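4. Findings: what households mean by "a normal wash"

4.1 The programme nobody chose

The machines in our diary households offered between them a generous menu of programmes, and the households ignored almost all of it. Of the 1277 washes recorded in Broston between October and the end of the spring, the great majority were run on whatever setting the dial had been left at. When we asked at interview how that setting had first been picked, the usual reply was a pause, followed by the name of a relative. Several programmes seem to have been handed down in this way, like a clock or a grudge.

Respondents rarely called their setting by the name printed on the machine. It was "the normal one", "the long one" or, in a household with two teenagers, "the one that works". We had hoped to compare programme names across the sample and had prepared a coding sheet for the purpose. The sheet was revised twice and then dropped. What we coded in its place was the reason given for leaving the dial alone, and three reasons covered nearly every case: fear of shrinking something, a past event in which something had shrunk, and a settled belief that the other programmes were put there for other people.

4.2 Temperature and the moral load

Earlier work on laundry tends to treat temperature as a technical choice with a habit attached. Our diaries suggest that the habit does most of the talking. Towels were washed hot in households that otherwise prided themselves on washing cool, and the diarists felt obliged to explain this to us in the margin, often at length. Sheets used by guests were washed hotter than sheets used by the family. One diarist wrote that this was "no reflection on my sister-in-law", a remark we did not solicit and have been unable to code.

Households on the Varma estate, where water is metered by the flat, were no more likely to use the short programmes than those elsewhere in the town. They were, however, far more likely to mention the meter. We take this as a caution against reading concern as conduct – people who talk about saving water are people who talk about saving water. The distance between the two was greatest in the first 2 weeks of the diary, when respondents were still writing for us, and narrowed once they had forgotten we existed.

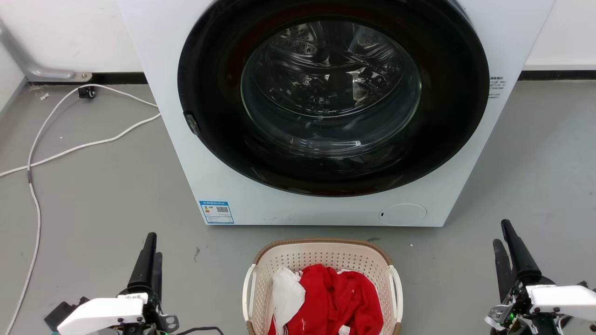 Figure 3. Front-loading washing machine with an energy label on the lower left of the cabinet.

Noise was the other great regulator. In flats with shared walls the timing of a wash was set less by the tariff than by the imagined opinion of the people next door. The Watex tariff, which made electricity cheaper after eleven at night, was known to most of the respondents and used by hardly any. Those who had tried it gave up within a month, citing the spin. A few had gone as far as to ask the neighbours whether the noise bothered them, and had been told that it did not, and had not believed it.

4.3 Load size

We asked diarists to record each load as full, half or small. This was a mistake, in that it assumed that a household would agree with itself. In 15 homes two adults kept the diary in turn, and in most of these the same basket of clothes could be half a load in one hand and a full one in the other. The adult who would later hang out the washing gave the larger figure. We have left these entries as they stand and treat load size in what follows as a statement about labour as much as about volume.

Small loads had a bad name and a busy life. They were described as wasteful by nearly everyone who ran them, and were nearly always put down to a single item needed the next morning: a school jumper, a work shirt, the football kit found at nine in the evening under a car seat. The Hukis leaflet, delivered to every address in the town during our fieldwork, advised residents to "wait for a full drum". Diarists quoted it to us with approval, sometimes on the same page as the jumper.

4.4 Limits of the diary method

A paper diary kept beside a machine gets damp, and some entries could not be read. We also suspect that Sunday-best behaviour crept into the early pages, as noted above. More awkwardly, the diary itself seems to have altered what it was meant to record. Four households told us they had begun sorting colours only because there was a box for it on the form. Two have kept it up. The others returned to the mixed load as soon as the last page was filled in, and reported no ill effects beyond a general greyness, to which they had long been reconciled.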